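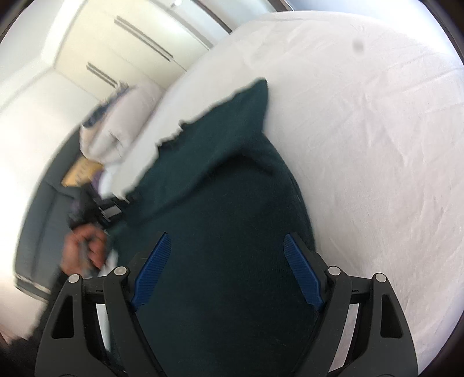 # Pundska: folding clothes on a bed

Pundska is a set of short clips of everyday clothes being spread out, straightened and folded on a made-up bed. It covers one household chore, from the point where a piece of clothing is put down on the sheet to the point where it goes on the pile.

Maintained by Inês Caldeira. Labels and checks by Rasa Hunt.

## What is in it

Each clip shows one garment. The garment types are:

- T-shirts and long-sleeved tops
- sweaters and fleece tops
- sweatpants
- pajama bottoms
- pillowcases (counted as garments in the labels, to keep the file format simple)

Socks and underwear were left out. Bras, belts and anything with loose straps were also left out of this version.

The clothes came from two homes, called Flosmont and Prarkine in the file names. Flosmont has the wider bed. At Prarkine the bed is against a wall, so all folding there is done from one side.

## Folder layout

```
pundska/
 flosmont/
 tops/
 bottoms/
 linen/
 prarkine/
 tops/
 bottoms/
 linen/
 labels.csv
 CHANGES.md
```

## Labels

`labels.csv` has one row per clip. The columns are:

| Column | Meaning |
|---|---|
| `clip` | file name without the ending |
| `home` | `flosmont` or `prarkine` |
| `type` | garment type |
| `color` | main color, in plain words |
| `start` | `flat`, `bunched` or `inside_out` |
| `folds` | number of folds made, blank if not finished |
| `end` | `pile`, `left` or `redo` |

Color names are picked by eye. Dark teal, dark green and navy were hard to tell apart in evening clips, so treat those three as one group if color matters to you. Rasa went back over 20 of the dark tops in May and changed the color on 8 of them.

`start` is judged from the first second of the clip. A top with one sleeve tucked under still counts as `flat` if the hem is showing.

## Folding style

Tops are folded sleeves in, then bottom to top. Sweatpants are folded leg over leg, then in three. Heavy fleece gets one fold less because it will not stay down. Pillowcases are folded in four. Clips that do not follow this are marked `redo`, and they are kept in the set.

## Known problems

- 13 clips have no `folds` value even though the garment reaches the pile.
- Creases in the sheet were not smoothed between clips.
- Dark cloth loses detail in the creases, and edges blur during fast moves.
- In 5 Prarkine clips the pile is still on the bed at the start.

## Changes

28th June: split `linen` out of `bottoms`, fixed the color names, removed duplicate rows.

Send label corrections to Inês with the clip name and the column. Please put one clip on each line.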